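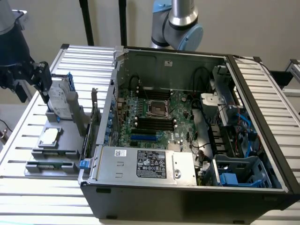 What Happens to Old Office Computers? A Reuse Project Report

By Fereshteh Moradi
1 Oct 2023

My project partner Laurinda Rebelo and I picked this topic after her aunt's office threw out a whole closet of desktops over the summer. They all still turned on! We wanted to know how many people in our town have old computers sitting around and what would get them to hand those machines over to somebody who could use them.

What we did

We wrote a one-page survey and printed 300 copies. I took the streets by the library and Laurinda took the apartments up on Wakine Hill (lots of stairs, sorry Laurinda). We got 84 back, and I was pretty happy with that, seeing as our teacher warned us most would go straight in the recycling. We also spent two afternoons at the Simiyu Reuse Shop, where they sort donated office equipment and sell what they can.

What people told us

The biggest surprise for me was the reason people hang on to stuff. I figured it would be laziness, because that's my reason. But the answer that kept coming up was worry about what's on the hard drive: tax forms, family photos, passwords saved in a browser years ago. One man wrote that he had moved the same computer through three different houses and never plugged it in once. Another person said theirs was in the garage "until December," without saying which one.

Quite a few people thought you had to pay to drop a computer off. At the Simiyu shop you don't, though some other places do charge for old monitors, so I can see where the mix-up comes from.

We also asked what a fair price would be for a used desktop with a clean drive in it. Answers were all over the place, and one went up to $200, which would buy you something a lot newer at Simiyu. I don't think that person had shopped lately.

Laurinda added a question about repair, and I'm glad she did. Older folks were much more likely to say they'd opened up a machine themselves. A woman born in 1964 filled the whole back of her sheet with how she swapped the memory in her first work computer, and her handwriting got smaller and smaller as she ran out of room. We read that one out loud in class.

Drives are the part everybody asks about, so we spent most of our second afternoon learning how the shop handles them. They get pulled first and wiped before anything is priced. If a wipe fails, the drive gets shredded and the computer is sold without one.

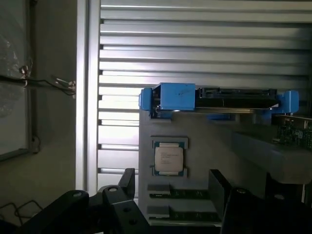 What we'd change

Our survey was too long. Question nine had four parts and people just skipped it, so I left it out of the results. I'd also hand the sheets out on a weekend next time. Laurinda wants to try the same questions in Flutby, where there's no reuse shop at all, and see if the worry about hard drives is as strong over there. I said yes as long as it's flat.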